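Bathroom shelf talk, Fornbridge library, March 2019
Speaker: Cledwyn Pritchard

Hello everyone, lovely to see such a full room! Start with the show of hands: who has ever grabbed the wrong toothbrush? (Wait. There's always a laugh.)

Tell them about our house, six of us and one mug by the sink. Then on to racks, my favourite bit! Brushes stand up, heads apart, and everyone picks a colour and sticks with it.

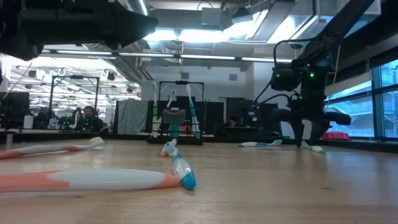

Colour is the trick with little ones, so let them choose. My grandson picked green and he's fiercely loyal to it. Mention Ozan's tip about swapping all the brushes on the same day – ours is the first of November.

Pass the sample rack round, then questions. Ozan has the handouts, 80 printed.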